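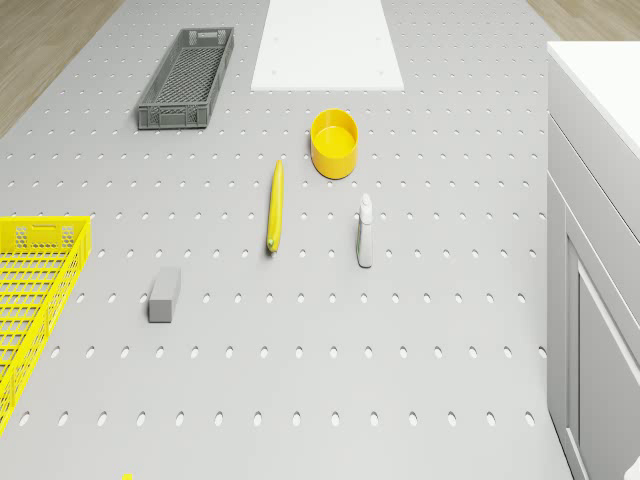

Re: [irnby-sim] Draft layout rules, second go

From: Rhiannon Prydderch
Date: Monday, September 19, 2022

Hi all,

Thanks to everyone who sent comments on the draft, and sorry I've taken so long to get through them (July feels like a different year). Prys asked most of the awkward questions, so I've quoted him and will work through his message. Shout if I've missed yours!

Prys Rowlands wrote:
> I like the idea of written rules, but I'm not sure we need a rule
> for every spoon. What bothers me more is that I opened a saved
> layout from Berkstead and couldn't tell whether the way things
> were set out was deliberate or whether somebody had just pressed
> shuffle until it looked nice. If I rerun it in Gape next year, what
> am I allowed to change? Can I move the crates? Can I turn a mug
> round? And do we count it as a failure if the arm clips the
> cabinet, or is that just furniture?

Yes to all of that, and you're right that the first draft dodged it.

What counts as furniture

The table, the white cabinet and the floor are furniture. They live in the base file and you don't touch them. Anything else on the table is an object, and that includes the crates and the flat white board, even though I know half of us think of the crates as scenery. They get a line in the layout file like the banana does.

As for the arm clipping the cabinet, I'd like it counted as a contact and logged, every time, whether or not the task was finished. On a real cabinet we'd all wince. Branwen wants an outright fail and I can see her point, but I'd sooner collect the contacts first and argue about the penalty once we know how often they happen.

Space between things

The sparse layout is the one everybody starts with: the cup, the banana, the spray bottle and the grey block, all with bare table between them, and the dark crate and the yellow one kept out to the side. You can come down on any of them from above without much thought. Lovely for checking your set-up, but please don't report results from it alone.

So the rule I'm proposing is that every set of results covers at least 2 layouts, one sparse and one busy, and you say which is which. Run each of them 300 times with the same seeds we share on the list. If you can't manage that many, say how many you did do and we'll all be grown-ups about it.

Overlaps are allowed if they're written down. Cledwyn had one layout where a crate had settled partly across the board after the physics woke up, and the saved file still had them apart. Let the table settle for 5 seconds, then save. Please don't save and then settle!
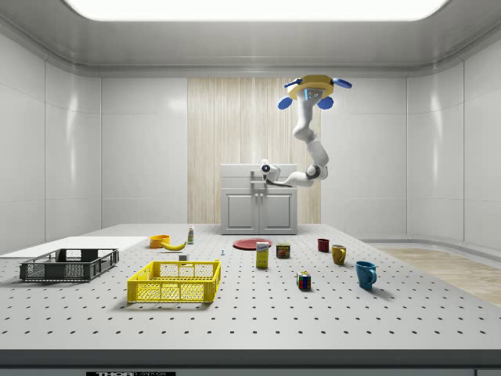 Which way round things are

Handles matter far more than I'd thought. In the busy layout the mug handles all point off to the right, the dark red one at the back and the blue one at the front included, and a policy that has only met them like that can look very clever indeed. So yes, Prys, you may turn a mug, but then it's a new layout and wants a new name.

Same goes for anything that stands up. The Domino box is upright, so it's saved as upright. If it has been knocked flat by the end of a run, that goes in the log too.

Where the arm starts

Hala pointed out that the draft said nothing at all about this, and she's quite right. An arm that begins over the cabinet has a very different first move from one that begins over the mugs. I suggest we write the starting joint angles into the layout file and treat them as part of the layout. Dustora exports them already, Gape needs a small script (I'll put mine in the shared folder once I've tidied up the comments, which are rude).

Names and labels

Say "yellow cup" or "yellow crate" in instructions, never just "the yellow one". With a crate, a banana and a cup on the same table you're asking for trouble. Apart from that, I've left wording alone – Prys can have his spoons unregulated.

Still open: whether the light panel in the ceiling should be fixed or allowed to vary. I lean towards fixed for the shared layouts and anything you like in your own. Could people let me know by replying on the list and not just to me? I lost 3 perfectly good comments in my own inbox last time.

Cheers,
Rhiannon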